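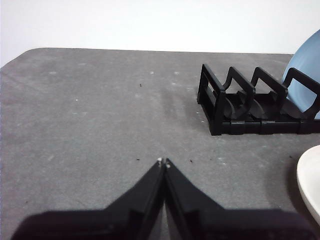

Home | Forums | Kitchen | Storage & Racks | Log in

We use cookies to keep you signed in. Accept | Settings

Thread: Plastic rack on a matte tabletop, plate spacing

parri_216
Replaced a chrome wire rack with a black plastic one from Listard. Footprint is fine. My question is spacing. With dinner plates in adjacent slots the rims touch at the top and the inner faces stay damp. Is there a standard gap?

Stostico
No standard that I know of. I leave 12 mm between rims for flat plates and more for anything with a deep well. Skip a slot if you have to.

y.lozano
Skipping slots halves the capacity. Lean matters more. If every plate leans the same way, the gap stays constant from base to rim.
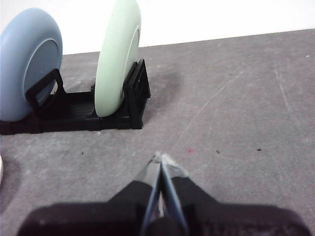
Two plates in a rack is an easy load, so spacing only becomes a problem when it is full. I would put the largest plate against the end support and work inward by diameter.

Stostico
Disagree. The end support is where air moves least. Large plates go in the middle, saucers at the ends.

bolthorpe_mike
Depends on the end. Solid panel, yes. If it has open slots it makes little difference. I have had mine 6 years and the end plates dry as fast as the rest.

parri_216
Mine is open at the ends. What about the base? It is ribbed, no drip tray.

y.lozano
Ribs keep the plate edge off the standing water, but the water still has to go somewhere. Put a folded towel under the front edge - or tip the rack slightly toward the sink. Wipe the tabletop underneath once a day. Matte finishes show mineral marks.

bolthorpe_mike
Towel stays wet and smells. Tip it.

parri_216
Tipped it with two cork pads under the back. Will try the same-lean method with a full load and post the drying time.

Yesenia Lozano (y.lozano)
Note the room humidity too, otherwise the number can't be compared with anything.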